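Fokis Storage Bags: Your Questions, Answered

We get a lot of mail about our zipper bags, more than I ever expected when we started selling them alongside the pantry jars, and a good many of the same questions come round again and again. I've gathered the most common ones here, and I've tried to answer them the way I would if you were standing at the counter with me. Last updated March 22, 2018.

What can I keep in them?

Almost anything that fits and isn't sharp! Customers tell us about buttons, crayons, puzzle pieces, seed packets, charging cords, travel socks, and (my favorite) a whole set of cookie cutters that used to live loose in a drawer and bite people. If you keep food in yours, please set those bags apart and don't swap them back and forth with the craft ones.

Do you sell them one at a time?

We don't, I'm sorry to say. They come in packs of 21, which sounds like a lot until you start on the junk drawer.

How do I get the air out before I close one?

Lay the bag flat on a table, put your things in, and smooth your palm slowly from the bottom toward the opening. Close the zipper nearly all the way, leave a gap the width of a finger at one corner, press once more, and then finish closing. Soft things like scarves and baby clothes may want a second press. Take your time with it.

My zipper won't close at the corner. Is the bag ruined?

Probably not, so please don't throw it away yet. Most of the time there's a crumb or a bit of thread in the track. Run a dry cotton swab along it, flatten the corner with your thumb, and try again starting from the other end. If it still pops open after that, write to us and we'll send a replacement.

Can I wash them?

Yes, by hand, in lukewarm water with a drop of dish soap. Turn the bag inside out if you can do it gently, rinse well, and stand it over a tall glass to dry. Please keep them out of the dishwasher and the microwave.

What's the difference between the Aletti and the Daher?

The Aletti is the flat one, meant for papers, photos, and anything you'd slip into a drawer. The Daher has a folded bottom, so it will stand up on a shelf once there's something in it. I use both, and if you're really undecided I'd start with the Aletti.

Why is the zipper strip a color?

So you can find the opening without turning the bag over and over. A clear strip on a clear bag is a hard thing to see, especially early in the morning with the lunches still to pack.
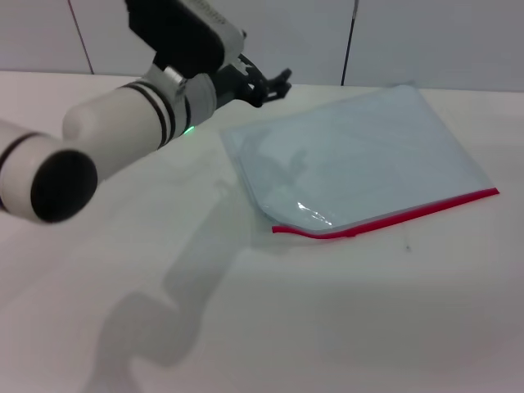

I've also heard from several people who use the color for sorting, red for the first-aid things and so on, and I think that's a lovely idea.

Will the wrinkles come out?

Mostly. A new bag has some creases from being folded in the pack, and they relax once it's been filled for a few days. You can also leave it overnight under a heavy book. Please don't iron it, even on low (I did try, and it went just the way you'd imagine).

How do I reach you?

Use the contact form on this site, and put your order number in the first line if you have it. We usually write back within 2 working days, a little longer in September when everybody is getting ready for school.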